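Jetmont Two-Arm Collection Bench | Marchuk Automation

Home > Benches and Cells > Data Collection > Jetmont

The Jetmont is a tabletop bench for recording demonstrations with two small robot arms. It ships as a rail, a white work surface, three patterned walls and the recording software. You supply the arms, or order them with the bench. Most customers use it to gather training examples for policies that handle household items, office supplies and small parts.

What is included

Front rail in aluminum extrusion, pre-drilled for two base plates
White tabletop, wipe-clean
Left, back and right walls with black-and-white chevron print
Aluminum corner posts and hardware
Overhead camera bracket
Drarnbridge recorder license, one workstation
Printed setup guide

Arms, leader handles, wrist cameras and the workstation are sold separately. See the Options tab for current bundles.

Setup

Two people can put the bench together in an afternoon. Bolt the rail to the tabletop first, then the corner posts, then slide the walls in from above. The arms go on last. Leave slack in the cables at each base and at the wrist, and run both arms through their full reach before you tighten the cable clips. The side walls angle outward to give the elbows room, but an arm parked at full extension can still touch them. Soft limits are set in the recorder under Workspace.

The controller boards mount next to the base plates. Keep objects off that strip of the table during recording.

Recording

Each demonstration is saved as one episode. An episode holds joint positions for both arms, gripper opening, all camera streams and a text label for the task. The operator starts and stops with a foot pedal. A second press within 3 seconds of stopping marks the episode as bad, and it goes to a separate folder where it can be reviewed or deleted.

Our demo bench in the Sandon office logged 746 episodes in March on 12 tasks. After review we kept 433 of them. The rest were mostly dropped objects, wrong labels and runs where the operator stopped too early. New operators should expect a similar share of rejects at first. Practice on one short task for a day before recording anything you plan to train on.

Choosing objects and tasks

A task set should name the objects, where they may start, and what counts as finished. "Tidy the table" is too loose to label. "Put one roll of tape in the drawer" can be checked by anyone who reviews the episode later. Write down which arm does what as well, or your operators will each settle on their own habit and the data will be harder to learn from.

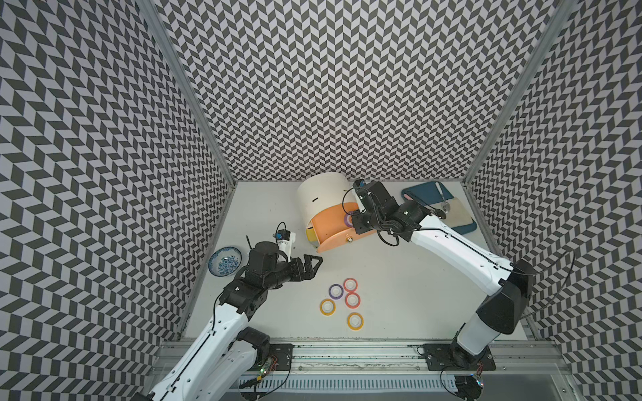

Clutter is worth planning before the first session. If every episode starts with a bare table and one target, the trained policy tends to fail as soon as a second item is present. We suggest keeping several items of the same kind in reach and changing their positions between episodes. Rolls of tape work well for this, as the rims come in different colors and the label can name one: the pink, the purple, the yellow. Things with no part in the task can stay out too, such as a floral dish at one side or a cutting board with a spoon across it in a back corner. Move them every so often so the policy does not learn to use them as landmarks.

Export

The recorder writes video and joint data to a single folder per session, with an index file in plain text. Conversion scripts for the common training formats are installed with the software. Bad episodes are left out of the export unless you check Include Rejected.

Care

Wipe the table with a damp cloth. Light scuffs do not affect recording. Wall panels can be ordered one at a time if the print gets scratched. Check the base plate bolts every Tuesday, or weekly on whatever day suits your schedule.

Ordering

Benches are built to order. Request a quote using the form on this page and list the arm model you plan to mount, so that the rail is drilled to match. Spare walls, corner posts and foot pedals are under Parts.

Related: Jetmont Single-Arm Bench | Wrist Camera Kit | Drarnbridge Recorder, Extra Seats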